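Home builds > Arms and grippers
Thread: Bin picking off a metal bin, losing my mind over glare

lendgate_shop
Third weekend on this. The arm reaches into a gray metal bin and is supposed to lift out whatever it finds. My count last night was 14 good picks out of 400 tries. Camera is fixed over the bench. Shiny bottom, shiny wrappers, and the depth comes back full of holes. Anyone been here?

kumaresan_u
Matte spray on the bin floor. Done.

lendgate_shop
Tried a test patch at home and it flakes when the fingers scrape it. Also I kind of want it to work on the bin as it is.

Drallulport
Disagree with the spray too. You're hiding the problem, and the clear plastic will still be clear plastic. What's holding the bin down? If it walks even a little, your calibration is junk.

lendgate_shop
Bar clamps at both back corners and one at the front left. It used to slide, now it doesn't. I put blue tape down on the table as well.

kumaresan_u
OK but start with easy stuff! Blocks only, get that over 9 in 10, then bring in the wrappers. You're debugging everything at once.

lendgate_shop
Fair, but I like a messy bin, that's the whole fun of it for me. The orange-red block is the one thing it finds every time. The clear crumpled packaging next to the cables is where it goes to pieces - it either grabs air or shoves the bag at the wall. 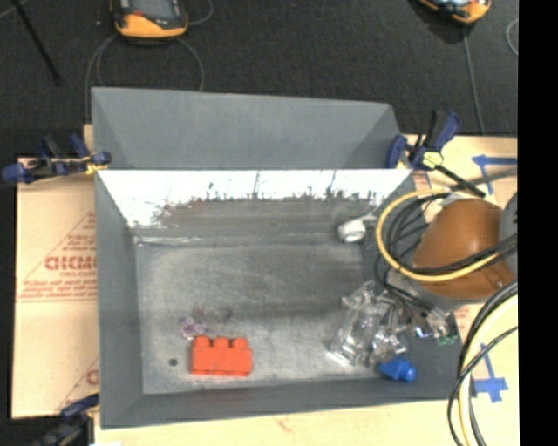
I'm also getting nervous about my cable loops. The yellow one swings out pretty wide when the wrist turns, and twice now it has dragged over the rim on the way up. Thinking of a strap on the upper arm, or maybe just shorter cables.

Drallulport
Strap. Don't shorten anything until you've run every pose you plan to use. I did it the other way round in May and ripped a connector clean off.

kumaresan_u
Agree on the strap. Still think you should spray the bin.

lendgate_shop
Ha, noted. Strap goes on tonight, and I'll try a softer lamp from the side before I touch any paint.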